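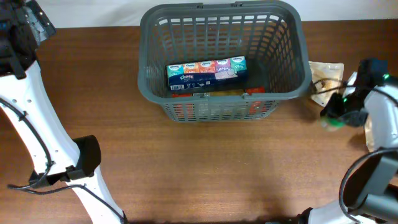
Einführung in die Filmpraxis
Handout zu Sitzung 4: Bildrate und Planung im Puppentrickfilm

Lernziel: Sie können für eine kurze Szene die Zahl der Aufnahmen berechnen und ein Belichtungsblatt anlegen.

1. Grundlagen
Beim Puppentrick wird die Figur zwischen zwei Aufnahmen von Hand verstellt. Projiziert werden in der Regel 24 Bilder pro Sekunde. Wer für jedes Bild neu animiert, arbeitet »auf Einern«. Bleibt jede Pose zwei Bilder lang stehen, spricht man von »Zweiern«. Zweier reichen für die meisten Gesten aus. Schnelle Bewegungen und Kameraschwenks wirken auf Zweiern leicht ruckelig.

2. Rechenbeispiel
Eine Einstellung von 45 Sekunden braucht auf Einern 1080 Posen, auf Zweiern 540. Unser Übungsfilm »Dindari« hat 810 Posen, durchgehend auf Zweiern. Rechnen Sie die Laufzeit bis zur nächsten Sitzung selbst aus.

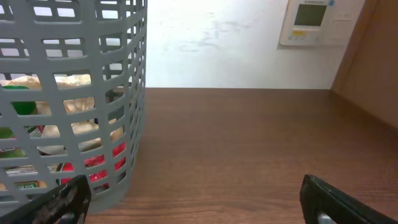 Paula Anghel

3. Belichtungsblatt
Jede Zeile steht für ein Bild. Die Spalten enthalten Bildnummer, Dialoglaut, Figur, Kamera und Bemerkung. Der Dialog wird vor dem Dreh aufgenommen und Laut für Laut eingetragen. Bei »Dindari« betrifft das nur die Szene auf dem Bahnhof Usgate; der Rest ist stumm.

4. Ersatzmünder
Für die Hauptfigur liegen 15 Mundformen vor. M, B und P teilen sich eine geschlossene Form. Der Mund wird meist ein bis zwei Bilder vor dem hörbaren Laut gewechselt, sonst wirkt er verspätet.

5. Häufige Fehler
Licht: Tageslicht im Raum verändert sich während der Aufnahme und flackert später im Film. Vorhänge schließen.
Stativ: Füße mit Klebeband am Boden markieren.
Beschleunigung: Bewegungen beginnen und enden mit kleinen Abständen. Gleich große Schritte sehen mechanisch aus.

Aufgabe
Animieren Sie ein Kopfdrehen mit 100 Bildern auf Zweiern. Abzugeben sind Belichtungsblatt und Film.

Lektüre: Chareonsuk, Kapitel 2 (Kopie im Semesterordner)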